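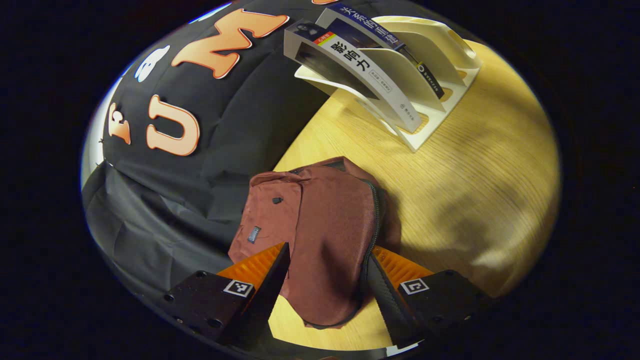
木桌上的砖红色布袋，右侧为深色拉链。

关于我们

Kivimero 是一家做布袋和收纳包的小工坊，也接旧包的修补。我们的产品大多是拉链袋：装文具的、装充电线的、装洗漱用品的、出门时放零钱和钥匙的。另外还有几种用来分装衣物的大袋子，主要卖给经常出差的人。

工坊最早只做修补。创办人 Mieczysław Rutkowska 在一家箱包厂做过裁剪，离开以后租了一间临街的屋子，给人换拉链、补里布、重新缝提手。送来修的东西里，小拉链袋占了很大一部分。毛病都差不多：拉链头脱轨，拉链两端的线先断，里布在转角处磨穿。修得多了，就开始自己画纸样，把容易坏的地方改掉，做出来先给老顾客用。第一款袋子叫 Stuvberg，现在还在卖，纸样改过几次，尺寸没有变。

我们做什么

目前固定生产的有两个系列。

Stuvberg 是软布袋，不加硬衬，空的时候可以折起来放进抽屉或大包的夹层。拉链用深色，布料颜色每年会有一些调整，砖红和深灰一直保留。软布袋折放以后会有折痕，装上东西或者挂一晚就会平一些。介意折痕的话，可以隔着一层棉布用低温熨斗轻压，不要直接熨，也不要碰到拉链。

Drevier 是带薄衬的方底袋，可以立在桌面或洗手台上。它比 Stuvberg 占地方，但是取放东西方便，适合不常移动的物品。里面有 3 个隔层，最外面一层不带里布，放湿的东西以后请敞开晾干。

除了这两个系列，我们也按尺寸定做。常见的订单有工具套、乐器配件袋、缝纫用品袋。定做前请把要装的东西量好，写明长、宽、厚，最好附上一张纸样或者在白纸上描的轮廓。只写“能放下就行”的订单，我们会再来信询问，交货时间也会相应推后。

材料和做法

布料从 Ziółkowski 布行进货，按整卷买。每卷到货以后先剪一块下水，看缩水和掉色的情况，不合格的整卷退回。同一种颜色不同批次之间会有轻微色差，如果您需要几只颜色完全一致的袋子，请在一张订单里买齐，我们会从同一卷上裁。

拉链是按米买的，自己截断、装头。拉链两端各包一小块布再缝进侧缝，这样受力的是布，不是链牙。弯角处的拉链要先用手缝固定，再上机器，直接车容易起皱。这一步比较慢，每天能做的数量也就卡在这里。

缝份全部包边。早先有一批为了省工只锁了边，用了一阵子里面起毛，绒线会卡进拉链，后来就不再这样做了。那一批卖出去的袋子如果还在使用，可以寄回来免费补包边。

布标缝在袋子正面，四边走线，没有用胶。有些顾客不喜欢外面有标，下单时备注一下，我们就不缝。已经缝好的请不要自己用刀片拆，容易划到布面，寄回来由我们拆比较稳妥。

修补服务

自己的产品，拉链和线缝终身免费修，您只需要付寄来的运费。布料本身磨破属于正常使用，补布按面积收费，能找到同色布料就用同色，找不到会先发布样给您选。

别家的包也收，先看再报价。请在寄出之前掏空袋子，把夹层和侧袋都翻一遍。我们每个月都会在里布的破洞里找到硬币、发卡和收据，都会装进小纸袋一起寄回。笔漏墨的袋子请单独用塑料袋包好。皮革件和带轮子的箱子目前不接。

去年一共修了 442 件，其中换拉链的最多，其次是提手。修补一般需要两周，九月前后开学，书包和笔袋集中送来，要多等一周左右。急用的话请先写信问排期，不要直接寄。

日常保养

软布袋可以手洗，水温不要太高，拉链拉开，里外翻一遍，挤干后平放在阴凉处。不要拧，也不要放进烘干机。深色布第一次洗请单独洗。

拉链发涩时，先用旧牙刷把链牙里的灰刷掉，再用白蜡烛在两侧各擦一遍，来回拉几次。不要用食用油，油会粘灰，还会渗到布上。如果拉到转弯的地方特别紧，多半是袋子装得太满，拿出一两样再试。

长期不用的袋子洗净晾干再收，拉链留一条缝。抽屉里可以竖着排，叠得太高，下面的会压出很深的印子。浅色和深色之间最好隔一张纸。

工坊

工坊分前后两间。前面接待和取件，后面裁剪、缝纫。裁床靠窗，布卷立在墙边的架子上，线按颜色放在木格里。剪下来的布头按大小分开，大的留作补布，小的装袋，附近学校的手工课会来取。想要布头的个人顾客也可以来拿，自己带袋子，不收费，颜色不能挑。

前面的屋子有一张长桌，样品都放在上面，可以随便打开、装东西试。很多人会把自己的眼镜盒或充电器带来比一比大小，我们也建议这样做，比看尺寸表准。试完请把拉链拉好放回原处。

到目前为止，Stuvberg 系列一共做了 2,532 只。每只袋子出工坊前，要把拉链完整拉开、合上，再把里布翻出来查线头。检查的人在里侧的小标上盖章，修补时我们会看这个章，知道是谁经手、大概哪个时期做的，配线也就容易一些。

营业与联系

工坊上午十点开门，下午六点关门，中午不休息。取修补件请带取件单，单子丢了就报姓名和袋子的颜色，找起来会慢一点。

定做和批量订购请写信，信里注明用途、数量和希望的交货月份。批量订单我们先做一只样品，您确认以后再裁布。样品收费，下单后从总价里扣除。确认样品以后不能再改尺寸，颜色在裁布之前还可以换。

退货请保持袋子干净，没有洗过，布标完整。定做的产品尺寸和订单不符，我们重做；尺寸相符的不退，可以付工费修改。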